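# Skirnholm workshop, the quiet corner

I am keeping this small gallery of our repair room in Skirnholm. Sebastián Maldonado lent me the room in June, and I add pictures when there is time.

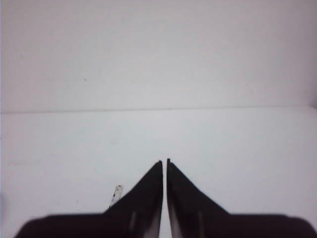 Small parts are my weakness – I put them down and forget them. I paid 3000 for a cabinet with drawers from Koivisto, and still many things stay outside. The little white thing with black specks, at the left, may be such a case. Against a pale white surface it is easy to miss, so I want to put a dark cloth under my work.

Next I will show the Grollon shelf, after the 3 missing hooks arrive.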